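Home Care guides FAQ Contact

Stillus Stone Care: Frequently Asked Questions

How often must I seal my marble worktop?
For a kitchen which is used every day, we advise two times in one year. One bottle of Stillus Sealer is 600 ml, and it costs £32.

How do I know that the old seal is finished?
Put a spoon of water on the stone and wait 4 minutes. If the stone becomes darker under the water, it is time to seal again.

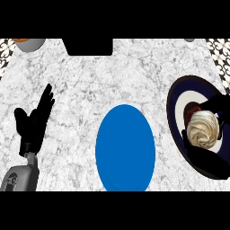

Can I use vinegar or lemon for cleaning?
Please do not. Acid makes dull marks on marble, and sealer does not stop this. On a pale stone with soft grey veins and speckles, such marks are difficult to notice from the front, so look from the side against the window. Small marks can be polished at home with our powder. For deep ones please ask a stone workshop.

Is the sealer safe for floor tiles?
Yes for natural stone. Glazed tiles do not need it, and the liquid will stay sticky on top.

Do you deliver outside the mainland?
Yes, the delivery is then £4 more. Orders over £95 are sent free to all addresses.

Can I return an opened bottle?
Unfortunately we can take back only closed bottles. Please write to us first and keep your receipt.

Related
Removing oil stains from limestone
Which cloth for polished granite?
New opening hours from March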